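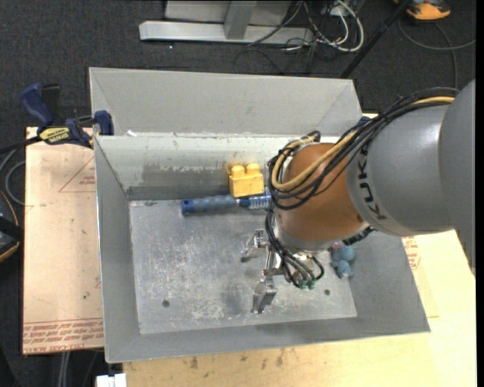
Figure 7.1 A yellow toy block, a blue-handled brush and a small blue plush toy in a gray metal bin.

Chapter 7
Sorting Things Out: How We Build Categories

A few years back I moved into a tiny apartment in Seltden and had to unpack 20 boxes into 2 closets. I figured it would take an afternoon. It took most of February, and the heavy lifting was the easy part! What slowed me down was deciding what went with what. Does a flashlight live with the tools or with the candles? Is a beach towel a towel, or is it beach stuff? (I put mine with the towels, and every summer I go looking for it next to the sunscreen.)

You make choices like these all day long, mostly without noticing. Take the three things in Figure 7.1. You could put the block with the plush toy, and most people would. You could also go by color, and then the brush and the plush toy have something in common and the block is the odd one out. Small children often do go by color or shape first, and they can get pretty annoyed with grown-ups who tidy up some other way.

Psychologists have argued for decades about what's going on in our heads when we do this. The old view was that a category works like a club with a membership list: meet every rule and you're in. That does fine for "triangle" and falls apart for "furniture." Is a rug furniture? How about a piano? Ask at your next family dinner and see how long it takes to get to dessert.

In this chapter we'll start with that rule-based view and its troubles, then move on to prototypes, which are the "best examples" we seem to carry around (a robin feels more like a bird than a penguin does). After that comes the Sanent card task, where 175 students sorted the same deck twice and I got to spend a very long weekend with the results. We'll finish with categories that only exist because you have a goal, like "things to grab if the house is on fire."

Before you read Section 7.1, empty your bag or a kitchen drawer onto a table and sort what's there into groups. Write down your groups, then mix everything up and sort it again a different way. Keep both lists handy, we'll need them on the next page.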